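## Section 3: Setting up your balsam plots

By now you should have your Mikine record book, your bundle of canes and a site sheet for your stretch of the Irkeck. This section takes you from the first walk along the bank to a finished set of plots with their first records in the Iva database. It's the best part of the whole job, and you'll know your bit of river far better by the end of it!

Version of 2018-11-29. Please recycle older copies, as the plot size has changed.

### 3.1 Choosing the stretch

1. Walk the whole of your stretch once without marking anything. Look for last season's dead balsam stems, which are hollow, pale and ribbed, and snap easily under a boot.
2. Go back to the upstream end. Balsam seed travels with the water, so plots are always numbered downstream from there.
3. On the site sheet, sketch in any side streams, cattle drinks, fallen trees and gravel bars. A rough sketch is fine, and you can tidy it up at home.
4. Choose a start point you could find again in July, when everything is shoulder high. A gatepost or a bridge corner is good. A clump of nettles is not!

**Caution:** Stay back from undercut banks. Test the edge with a cane before you step on it, and don't set out plots when the river is over the lower mark on the Bautista Bridge gauge.

### 3.2 Marking the plots

Each stretch has 20 plots, spaced evenly, and each plot is a square with sides of one metre.

1. Push in the first cane at your start point, two metres back from the water's edge.
2. Lay the tape along the bank, keeping it straight over bends and not following every wiggle.
3. Put in the next cane at the spacing printed at the top of your site sheet.
4. At each cane, set down the folding square so the cane stands inside its upstream, landward corner.
5. Tie on a numbered tag. Face the number away from the river, where floods are less likely to scrape it.
6. Write the plot number in the Mikine book before you move on.

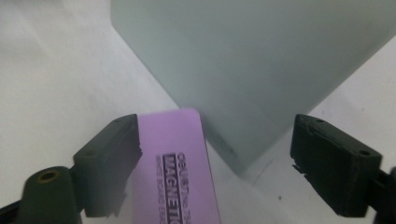 If a plot falls on bare rock, a path or the middle of a bramble patch, keep it anyway and write down what's there. It's tempting to shuffle the square along to somewhere more interesting, but the dull plots are every bit as useful. A plot with no balsam in it this year can be the first to tell us that seed has come down from higher up.

**Note:** Where a plot would be under water in normal flow, move it straight inland until it clears the edge. Write "moved" and the distance on the sheet.

### 3.3 Making the first record

The first record is made in the dormant season, so there's no counting of live plants yet. Allow roughly 16 minutes for each plot to begin with. You'll speed up wonderfully after the first few.

1. Estimate how much of the square is bare soil, to the nearest tenth.
2. Count the dead balsam stems rooted inside the square. Stems lying across it but rooted outside don't count.
3. Note any other plants you can name in leaf. Ivy, cleavers and young docks are the usual ones. "Grass" will do if you aren't sure which.
4. Circle the light code: O for open, P for part shade, S for full shade.
5. Initial the line.

**Caution:** Brush down boots, square and tape before leaving the bank. Dead heads can still hold seed in the folds, and turn-ups and laces carry it brilliantly.

### 3.4 Entering your records in Iva

1. Sign in and choose *My stretches*, then *Add plots*.
2. Type the stretch code exactly as it appears on your site sheet, including the hyphen.
3. Enter the start point first. Iva fills in the other positions from your spacing, and you can drag any that were moved.
4. Copy in your counts, one plot to a line. Leave a box empty if you didn't record it, and only type 0 where you looked and found none.
5. Press *Check*. Lines with a problem turn orange and can be put right on the spot.
6. Press *Send*.

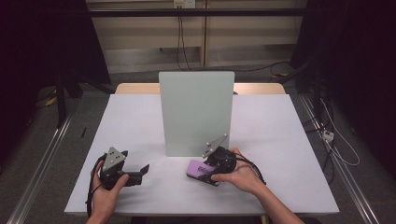
*White table with an upright board and a hand-held gripper at either side.*

Your plots should appear on the river map by the next morning. There were 347 on the map when this section was written, and it's a real pleasure to see the gaps closing up along the Irkeck. Zoom in until the numbers show and compare them with your sketch.

**If your plots don't show:**

- Check the stretch code again. The letter O and the figure 0 get swapped a lot.
- Look under *Drafts*, in case *Send* was missed.
- If the line of plots runs on the wrong bank, open *Edit stretch* and change *Left* to *Right*, or the other way round. Banks are named as you face downstream.

Keep the paper sheets until your spring visit, which is covered in Section 4.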